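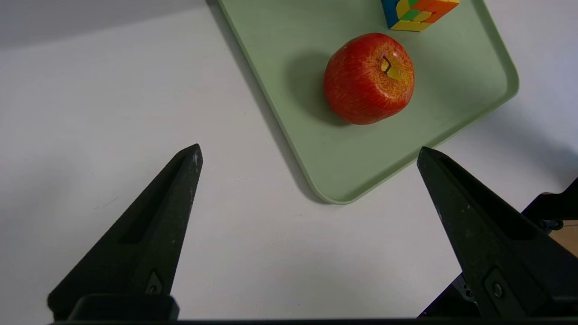
Questions we get about the Dillanby Orchard Share

Most of these come to us by phone in February, when people are starting to think about fall fruit (we love that, by the way), so Efthymia Nikolaidis and I sat down with a pot of coffee and tried to write out the answers properly. If yours isn't covered, please do call. We like talking about apples more than is probably good for us.

What do I get for my share?
A half share is one bag of fruit every week of the season, and a full share is two. What goes in the bag depends on what is ripe. Early on you'll see softer, tarter apples that want to be eaten within days or turned into sauce, and later come the firm keepers that will sit happily in a cold garage for a good long while.

Can I choose my varieties?
Up to a point! There's a form at the pickup shed where you can tell us what you love and what you'd rather skip, and Themis Antoniadis goes through it every week when he packs. He can't promise anything, but if you write "no mealy ones, please" he will take it to heart.

How big is the orchard?
We have 476 bearing trees, with nearly 397 of them in the old block up the hill and the rest down along the creek road, where the frost settles and everything blooms a bit later. Members are welcome to walk either block in daylight. Please close the gates behind you.

Do you spray?
Yes, sometimes, and we'd rather tell you so plainly. We spray for scab in a wet spring and leave things alone when we can. Each spray is written on the board by the shed door with the date and the name of the product, and you can ask us to read it to you over the phone.

Why do some of my apples have spots or rough brown patches?
The rough tan patches are russeting, and on certain varieties they're simply how the skin grows. Small dark spots are usually a touch of scab, which you can peel off if it bothers you. Soft brown places are bruises, and you should eat those apples first (or bring them back and we'll swap them, no fuss at all).

How should I store them?
Cold and a little humid, in the crisper drawer with the bag left open a crack. Keep them away from lettuce and carrots, which don't enjoy the company. One soft apple really will hurry the others along, so have a look through the bag every few days.

What if I'm away for a week?
Let us know by noon the day before pickup and we'll hold your bag or pass it to a friend you name. Bags nobody has claimed by closing time go to the Ileck food pantry, where they're always glad of them.

Can I help with picking?
We'd be delighted. Ask for Vangelis Kouris, who looks after the ladders and will show you how to lift and twist without pulling off next year's bud. Children can pick from the low branches with a grown-up beside them.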